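Home Coffee corner Mug trees Racks and trays Trade accounts Basket (0)

Covine mug tree and three-level snack rack

Sold separately or as a pair. Page last gone over 10 Jul 2021.

We were slow to stock these. Most break-room furniture is sold on the promise that it will make people tidier, and in our experience people are as tidy as they were before, only with more furniture. Remigiusz Pietrzak, who does our buying, brought the Covine pair back from a trade visit in March and the rest of us told him to take it away again. He put it on our own counter instead. It is still there, so what follows is based on using it.

The mug tree

Black metal, round base, hooks at different heights. The staggered hooks are the one part of the maker's leaflet I agree with. Mugs hung level knock into each other when you lift one off, and on this they mostly don't. Wide soup mugs are another matter. They fit if you leave the hook below free, and then you have paid for a hook you can't use.

The leaflet says "will not tip". It will, if you load one side and leave the other bare. Hang the first two mugs opposite each other and it stands well enough. The base has no rubber under it, so on a smooth worktop it slides when somebody tugs. We stuck felt pads on ours.

Handles with a very small loop won't go over the hooks at all. Measure first, please. We have had 12 returns for this and every one of them was avoidable.

The rack

Two metal baskets with a wooden tray at the bottom. It is meant for packets: biscuits, drink sachets, crisps, anything light. The maker calls it a "hospitality station", and it is a rack.

The top basket is the one people use. Whatever you put there goes first, and whatever is in the tray stays until you move it up. Wiesława Kaczmarczyk in our returns room swaps the levels round every Monday, and says the bottom packets would otherwise be there until they went out of date. I can't see that a different rack would cure this.

The tray lifts out for wiping. Don't soak it. The baskets can go in a dishwasher if yours is big enough, and ours isn't. Crumbs collect where the wire meets the frame and need an old toothbrush.

Small sachets can slip through the wire of the upper baskets. Keep those in the tray, or line the basket with card.

What to stand it next to

Leave a clear space in front of the coffee machine for the cup. It sounds too plain to write down, but most complaints we get about "not enough room" come from a rack pushed right up against the machine. If your machine has a lid that lifts, check it has room behind and above before you decide where the tree goes. A plant or two will fit in the gaps if you must.

Counter with mug tree, rack and machine, then a close view of shiny metal under a pale green sheet:
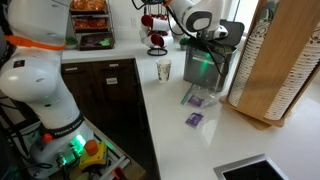
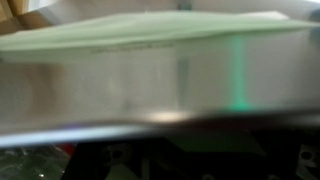 How it compares

The Vemaditz rack is cheaper and has no tray. If you only keep one kind of biscuit, buy that and save the money. The Śliwiński tree is heavier and doesn't slide, but the hooks are all at one height, and I have said what I think of that. We used to list the Briltolix set as well. The paint came off at the hooks and we stopped.

Ordering

The tree and the rack come flat in separate boxes, even when ordered as a pair, and may arrive on different days. The key for the screws is in the rack box only, so if the tree comes first you will be waiting or using your own. We have asked Covine to put one in each. They said they would look into it, and that was 13 weeks ago.

Mugs, packets and cups are not included. Spare hooks are sold in packs of 2. Returns are accepted if the screws haven't been done up.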